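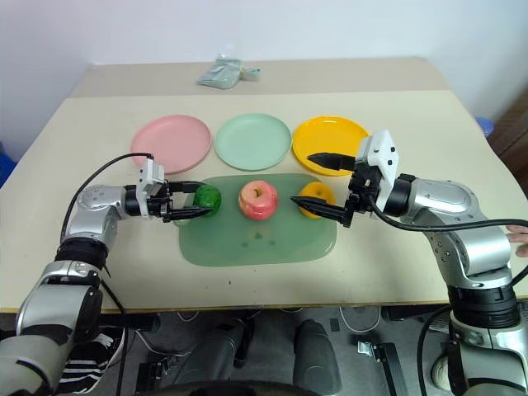
Step 1. Check the fingers before you power anything up

This is the morning routine for our two-arm sorting table at Stovuncombe, and I love doing it. The whole job takes 19 minutes once you know it, and the table is so much nicer to run afterward!

With both arms off, wiggle each black gripper finger side to side. You should feel no play at all. If one rocks, snug the two screws at its base, a little on one and then a little on the other. Don't crank them, the threads in the housing are soft (I have stripped one, and it was a long afternoon).

Wipe the inside faces of the fingers with a damp cloth. Play fruit leaves a waxy film and the round ones start slipping first.

Step 2. Follow the cables

Run your hand along each cable from the gripper housing down to the base. You want a loose loop at the wrist, big enough that the wrist can turn all the way both ways without tugging. If the loop has crept tight, open the first clip and feed some slack back up.

Step 3. Home the arms

Power on the left arm, wait for it to settle, then the right. Send both home from the Velada panel. Our left wrist should read 117 and the right 134. Write them in the log even when they're perfect – a slow drift is much easier to spot on paper.

If a wrist is off by more than 2, stop and redo the joint zero using the Mavarside sheet taped inside the cabinet.

Step 4. Set the table

Tray in the center of the near panel, plates in a row behind it: pink, mint, yellow, left to right. Leave the fruit in a line on the tray with finger room between the pieces.

Step 5. Slow run

Set the speed to the lowest notch and let each arm close on the fruit nearest to it. Watch the fingertips. They should meet the fruit at the same moment, and if one touches early the fruit rolls toward the other. Go back to Step 1 for that gripper.

Then try a full pick and place onto each plate, still slow. Keep one hand near the stop button and your fingers off the table while the arms move.

Spare fingers and screws are in the Pavlović drawer, second from the top. Note what you take.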